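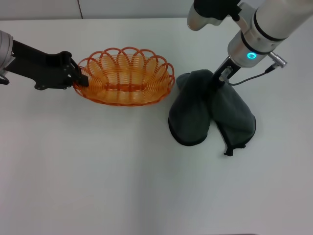 Phone says full bars but nothing loads at home. Is it the carrier or the phone?

Posted by Mohcine Gaber, 12/22/21

Hi all, hoping somebody has been through this. I switched from Flatari to Swai in October when they had the cheaper unlimited plan, and ever since then my phone does this maddening thing in the evenings. Four bars, the little LTE symbol, everything looks great, and then a plain old weather page takes forever or just times out. Calls are fine. Texts are fine (regular ones, pictures get stuck on sending). In the morning it's back to normal and I start thinking I imagined it.

I live in Levside, up the hill past the water tower, if anybody here knows it. I've restarted the phone, taken the SIM out and put it back in, and done airplane mode on and off so many times my thumb does it by itself now. Support had me on hold for 25 minutes and then told me my area has "excellent coverage." Well, yes, I can see the bars!

I ran a speed test last night and got 2 Mbps down. This morning on the same couch it was 171. Same phone, same chair cushion even. Do I need a new phone, or one of those booster things? My sister says booster but she also says that about cars.

Aicha Salem

Please don't buy a booster yet! I almost did and I'm so glad I waited.

Bars only tell you how strong the signal is between you and the tower. They say nothing about how many other people are using that same tower. What you're describing, fast in the morning and crawling at night, sounds an awful lot like congestion. Everybody gets home, everybody starts streaming, and the tower runs out of room. A booster makes the signal stronger, and yours is already strong, so you'd be spending money to have five bars of nothing.

The other piece is your plan. A lot of the cheaper unlimited plans put you in the back of the line when the tower is busy.
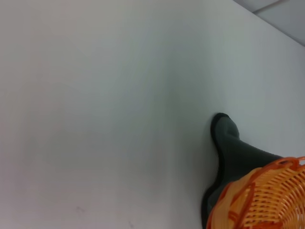
Look in the fine print for the word "deprioritized" or something like "may be slowed during times of congestion." Some plans do it all the time and some only after you've used a certain amount of data in the month. I was on one that did it all the time and didn't know for a year, because who reads that stuff.

What I'd do is run the speed test at the same few times every day for a week and write the numbers down. Then borrow a phone from somebody on a different carrier and run it right next to yours at night. If theirs flies and yours crawls, it's the carrier or the plan. If you can, put your SIM in another phone too, just to rule yours out (it has to be unlocked or from the same carrier).

And turn on Wi-Fi calling and use your home internet in the evening if you have it. I know that's kind of cheating.

When you call back, ask them straight out what priority your plan has. The first person I talked to had no idea, so ask for tech support and get a ticket number. Mine was 3667 and I still remember it because I had to say it so many times.

humo_fan

same thing here on Swai, went to Humo and its better at night but worse in my basement. try resetting network settings first, its free. write down your wifi password before you do it though, it wipes them all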